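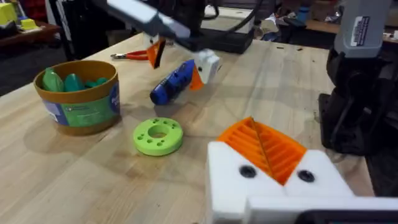
Ticket 462
Product: Tulby table top, light wood, 169 cm
Bought from: Nikolaidis
Subject: Faint stains that come back after cleaning
Status: Open, waiting for customer

First message

Hello. I have your Tulby top on my work table for roughly 12 months. It was oiled one time with Lirura oil, the clear one, before I put anything on it. Now there are a few stains in the wood. They are faint and you must look along the surface to find them, but I clean them and after some days I see them again. I can feel nothing with the finger. The wood is smooth there.

I do small repairs on this table, so it is never really tidy. Red pliers, a green ring with small holes in it, a round canister full of green pieces. I do not cook on it and I do not glue on it.

What I tried so far:
Damp cloth, water only. The stain was weaker until the next morning.
Damp cloth with a little dish soap. The same.
A white eraser. It took away some gray dirt, but the stain stayed.

I did not try sandpaper. I would like to ask first.

Reply from Nikolaidis support

Thank you for the clear message. Please do not sand yet. Could you write which things stay in one place for a long time, and try the dry test? Remove everything from one half of the table, wipe it with a cloth that is almost dry, and leave it 12 hours with nothing on it. Then look at it in daylight, from the side.

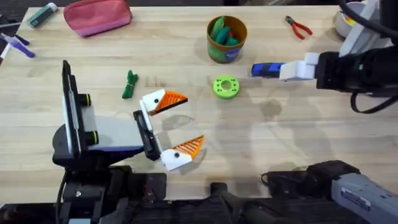 Can the metal of a tool leave a stain on oiled wood?

It can, if the tool is damp or the oil layer is thin in that place. Bare steel and a little water make a gray or black mark, mostly on wood that contains tannin. Dry pliers on a well-oiled top should not do anything.

Please also check under the canister. Cardboard holds moisture for a long time, and a ring-shaped mark with a soft edge usually comes from there.
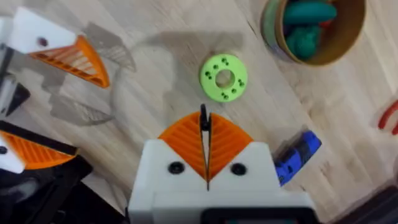
Trindby, 2021-06-15

I did the dry test and I have these results.

Under the canister there was no mark. I turned it around and the bottom was dry. The green ring left nothing also, and I had expected something from it, as it stays on the same place for weeks. I rubbed it on white paper to see if the color comes off. The paper stayed clean.

One of the spots which I reported is not a stain. It is a small brown knot in the grain. I am sorry for this, please remove it from the list.

The other spots became lighter overnight but they are still there. One drop of water on such a spot went into the wood in less than a minute. On the wood beside it the drop stayed round. I repeated this on two other spots and it was the same each time.

Reply from Nikolaidis support

The drop test is very useful. It sounds like the oil is gone in these spots, or it was thin from the beginning. Water goes in, the spot gets darker, it dries, and later it comes back with the next wet cloth. Please stop with the soap for now. Let the top dry for two days, rub the spots along the grain with a fine abrasive pad, and put on a very thin coat of Lirura. Wipe off what the wood does not take. Lay the used cloth flat outdoors to dry, never in a ball.
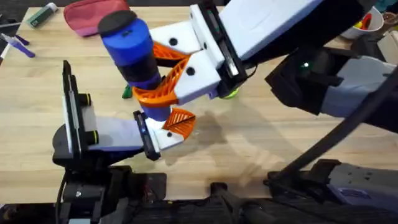
Spyros Dimitriou

I followed the steps, only I waited three days before the oil. The drop now stays round on two of the spots. On the third it still goes in slowly, so I will give this one a second thin coat on the weekend. The faint color is not completely gone, but I can live with it, it is a work table.

One question remains. Should I oil the bottom side of the top also? It was never done. Please keep the ticket open until I have your answer.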